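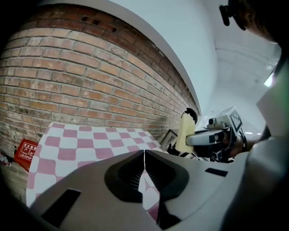 Zoila Zapata wants to know who pays when the thing learns to wipe a table badly. She put the question twice at the Flutley launch of Pamen's new hand-held gripper kit, and went home without much of an answer.

The kit, which went on sale on January 19, 2023, is a pair of grippers that a person carries about and works by hand. Staff use them for ordinary jobs, such as wiping down a table with a sponge, and the recordings go back to Pamen. The company says these will be used to train a robot arm to do the same work. The arm is sold separately, and it is not ready yet.

Pamen is offering the pair on hire at £800 a month, with a minimum term of 11 months. The price covers the grippers, the small camera that sits on top, the square black-and-white markers used for tracking, and one day of training for staff. Head-worn gear costs extra. So does storage of the recordings after the hire ends, though the price list handed out in Flutley left that line blank.

The sales pitch is aimed at cafes, canteens and small hotels. Waqas Paracha, presenting for Pamen, told the meeting that a member of staff could record useful material "in the course of a normal shift". He did not say how much longer a normal shift might take with a gripper in the hand instead of a cloth. Asked for timings, he said they would differ from site to site.

Trial results were thin too. Pamen's leaflet claims 123 hours of recorded cleaning at a site in Verkamdale, and says the results were "very encouraging". It gives no figure for how often the trained arm got a table clean, or how often it knocked something over. The company said a fuller report would follow in May.

Then there is the matter of who owns the recordings. Under the draft contract, everything captured during the hire belongs to Pamen, including any footage of the premises. Customers get a discount on the arm if they buy one within 3 years. They get nothing if the arm never goes on sale, and the contract does not give a date by which it must.

A rival firm, Nanayakkara, lends out similar equipment free of charge and pays for the hours recorded, although it takes on only a few sites at a time and is choosy about them. Paracha said the two offers could not fairly be compared, as Pamen's customers were "partners from the start".

Several cafe owners took a copy of the contract away with them. None had signed by the end of the evening. Pamen says it will hold a second session in Verkamdale, with the grippers out for people to try and the price list filled in.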